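I bought the Sevetti hand gripper in October to record pick-and-place tasks by hand, without driving an arm by remote control. It cost 462 euros with 2 sets of finger pads. We use it at a white table in our open office, mostly on toiletries and other small packets.

The grip is the good part. Foil sachets are difficult things to hold, and the yellow pads keep them upright between the fingers.
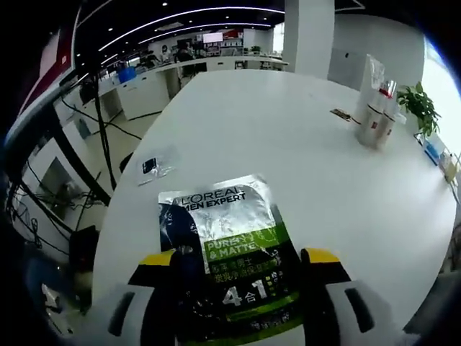
Bouchra Mansour: I have the same one and agree about foil, but my trigger became stiff after 2,000 grasps. Did you oil yours?

Not yet, Bouchra, mine is still smooth. The weak side is the software. From my first 81 recordings I had to repeat nine, as the export stopped with no message. Also the handle is heavy - after one hour my wrist is tired. For teaching simple tasks I would still buy it again.
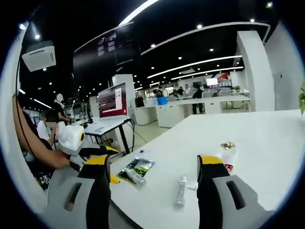
Sevetti gripper at the table, small items set out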